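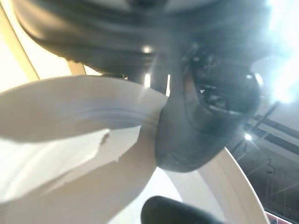 From: Fabian Gruber
To: Terstead Bread list
Subject: Re: rye starter gone sluggish?

Hi Mechthild, hi everybody,

Oh, I have been waiting for someone to bring up rye! I moved my whole baking over to it last October and I can't shut up about it at home, so now you all get it.

Mechthild Ammann wrote:
> My rye starter used to double by lunch and now it just sits there
> until evening. Same flour, same jar, same shelf. I feed it once a
> day, equal weights of flour and water. It smells fine, a bit like
> apples. Should I throw it out and ask Verena for a piece of hers?
> Also, does anyone still have the notes from the Caron street bake?

Please don't throw it out! Apples is a lovely smell. Mine went through the same thing and what woke it up was feeding it less often with a lot more flour. I keep back one spoonful, give it 5 spoonfuls of flour and enough warm water to make a thick mud, and then leave it alone until it has a dome with little cracks all over. Three rounds of that and it was climbing out of the jar (I had to scrape it off the shelf, and off the radio).

Rye likes to be warm, warmer than I used to believe. I put the jar in the oven with only the light on. Reto Hauser wraps his in a towel next to the water heater and gets the same result, so use whatever corner you have. 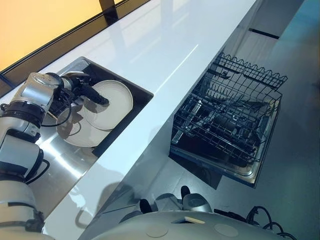

Last changed: 5/7/22

As for the loaf itself, my everyday one is 800 grams of whole rye, 824 grams of water counting what's in the starter, salt, and a big pinch of caraway if the kids aren't looking. It is far too wet to knead. You stir it with a stiff spoon, push it into a greased tin with wet hands, smooth the top and dust it with flour. When the flour on top has cracked like a dry pond, in it goes, very hot at first and then lower for a good long while.

And then you wait a whole day before cutting. I know! But the first time I held out, the crumb was so much better that I phoned my sister. If you cut it early it gums up the knife and you'll think the bake failed.

Verena Trummer sifts out the coarse bran, soaks it overnight and stirs it back in. I tried that last week and got a softer slice that kept well – four days and still good with just butter. I'm going to do it every time now.

I do have the Caron notes, handwritten, with a big butter stain over the part on scalding. I'll type them up this weekend and post them to the list. If anyone can fill in the temperature for the scald, please write, I can't read it at all.

Is anyone up for splitting a sack of the coarse rye? Ott said he'd take a quarter.

Happy baking,
Fabian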